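## Soup season at Murnham
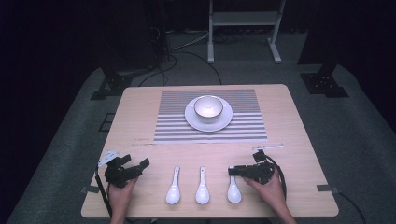
*Striped mat, small bowl on its saucer, and three of the white soup spoons.*

November again, so the soup lunches are back, and I have been put in charge of laying up! I said yes before I'd seen the cupboard. We own 248 spoons (I counted them one wet afternoon with the radio on) and hardly any of them are the sort you'd want to eat soup with. Teaspoons, mostly. A few of those long ones for sundaes. So the proper china soup spoons are a treat, and I'd like to keep them together this winter if we can, please, instead of finding one in the sugar.

I'm very taken with the striped mats too. I wasn't sure about grey when Jolanta Baran first suggested it – I'd have gone for something red and cheerful – but white china looks lovely on it and I've come round completely. They do like to curl if they're rolled up, so flat in the drawer, and no tucking them behind the radiator.

We sit down at half past twelve. Ravinder Marchand is starting us off with his leek and potato, then it's my turn with lentil and tomato (mild, I promise, after last year), and Jolanta is doing beetroot after that. She says it needs a whole day to sit and I'm not going to argue with someone who makes beetroot soup that good. We've space for six at each table, or seven if you're friendly and don't mind elbows.

The small bowls are for firsts and there'll be bigger ones for anybody who comes hungry. Seconds are always fine. Bread is from whoever feels like baking it, so do shout if that's you, and could somebody bring butter that isn't rock hard?

If you can come a bit early to help set out, I'll be there from eleven with the kettle on. Mats first, then saucers and bowls, and spoons last. And if you've taken home a blue ladle with a chip in the handle, it's mine and I miss it.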